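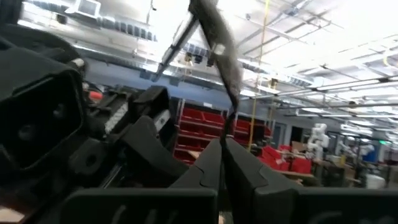 4. Joint Releases and the Order of Names

4.1 Material

The material for this section is the catalog of the label Drekard, which has published rap music from Jukberg and from the smaller town of Farkum. The catalog holds 1128 tracks. We took from it all the tracks on which two artists are named as equal authors, and we left out the tracks where the second artist is only marked as a guest. After this step 200 tracks remained. They belong to single releases, to short joint records and to full-length joint albums, and in the following we call all of them joint tracks.

The difference between an equal author and a guest is less clear than the catalog makes it look. A guest usually gives one verse and receives one payment. An equal author is present in the title line, shares the later income and often takes part in the choice of beats. However, we found tracks where a guest speaks longer than the main artist, and tracks where an equal author appears only in the last chorus. We kept the label's own marking in all such cases, and we return to the problem in 4.4.

For each joint track we noted whose name comes first, who opens the first verse, who performs the chorus, and how many lines each artist has. Ad-libs were not counted as lines. This decision was difficult. In the Jukberg style the ad-libs answer the main voice almost after every bar, and some listeners consider them the real sign of a good partnership. We tried to count them on a small group of tracks, but the two coders could not agree where one ad-lib ends and the next one starts.

4.2 Whose name comes first

The first name in the title line belongs in most cases to the artist who has been longer with the label. Figure 2 in Section 3 already showed that the years with the label and the size of the audience do not always go together, and the joint tracks allow us to see which of them has more weight. When a younger artist with a large audience works with an older artist with a small one, the older name still tends to stand first. The exceptions come mainly from the Farkum artists, who joined the catalog later and seem to follow another custom.

In Farkum the order is often decided by who brought the beat. Anselmo Betancur, a producer who has worked with artists from both places, explained this to us in an interview: "If you come with the beat, you are the host. The other one is visiting you, so your name is on the door." He added that he had seen sessions stop over this question, and that the musicians would then rather speak about money than about the order of names.

The opening verse follows the name order only loosely. We had expected that the first name would also open the track, and for the full-length albums this is mostly correct. On single releases it is frequently the second name that opens. One possible reading is that the single introduces the second artist to the audience of the first, and for this purpose an early verse is useful. Our material does not let us decide if this was planned by the label.

4.3 Sharing of lines

The lines are shared more evenly on joint albums than on singles. On an album, one artist can be quiet on one track and lead the next, and the balance is reached over the whole record. We therefore looked at six albums separately, track by track. On all of them there is at least one track where one of the two artists is almost absent, and it is never the opening track of the album.

The chorus behaves differently. Where one of the artists sings, this artist takes the chorus nearly every time, also when he has the second name. Where both only rap, the chorus is often spoken together or divided in the middle. The recordings made at the Bajpai studio are a special case. The engineer there likes to double both voices over the full chorus, and it was hard for the coders to say who is leading. We coded these choruses as shared.

4.4 Limits of the coding

The coding was done by the author of this section and by Lalit Thakur. Both of us listened to 20 joint tracks independently before the main work, compared the results and changed the instructions in two points. First, a repeated verse is counted only once. Second, a spoken introduction is not a verse, even when it rhymes.

The label's marking of authors remains the weakest part. In January the label corrected the credits of several older releases, and we worked with the corrected version. It is possible that the earlier credits were closer to how the artists themselves saw the work at the time of recording. We asked for the session notes, but for most of the older tracks they were not kept. The results on name order should therefore be read as results about how the label presents its artists, and the interviews in Section 5 are used to compare this with the view of the musicians.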